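Stories > Short Fiction > Family

The Tablecloth

My aunt Yolanda Peñalver left me her apartment over the old Stolel bakery, one cat named Kong, and a tablecloth. The lawyer read it out in that order, so I figured the tablecloth was the least of it.

I moved in that August with two suitcases and a lamp. Kong looked me over from the top of the fridge and went back to sleep. The place smelled like oranges and floor wax – exactly how it smelled when I was nine and stole candy out of the hall closet.
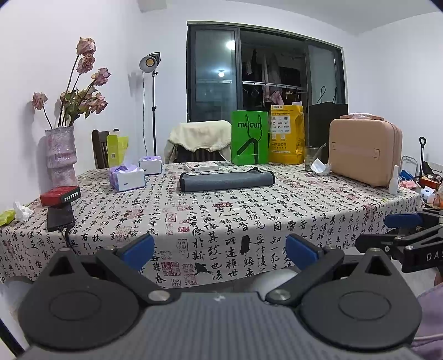 Anyway, there was a letter taped inside the closet door (she knew me!). It said I owed her $1,701, counting the candy, the window, and the bus fare to Brusel that time I ran away and called her crying from the station. She'd worked it all out in pencil. At the bottom it said, "Pay it in dinners. Forty people should do it. No repeats."

Well, I don't know forty people. I barely know my dentist. But I started with the guy downstairs, Mr. Drerkik, who was past 70 and brought his own fork, and he told me Yolanda had once beaten him at cards for a whole winter and made him pay up in soup. Then his sister came. Then the sister's piano student, who ate four rolls and asked if the writing on the cloth was a poem.

I said I couldn't read it. I said my aunt couldn't either, as far as I knew, and she'd eaten off it all my life.

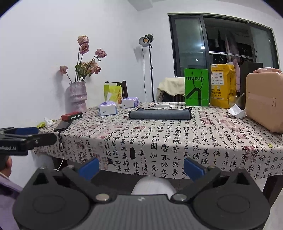 The cloth with its columns of calligraphy and red seals.

By the thirty-ninth guest I could make three kinds of stew and I'd stopped checking the clock at nine. The last chair was a problem, though. I'd run out of neighbors, and the mailman had said no twice.

So I called my mother. She and Yolanda hadn't talked in years, over something about a coat, and I really thought she'd hang up. There was a long quiet on the line – I could hear her TV going.

"What are you making?" she said.

214 shares | 38 comments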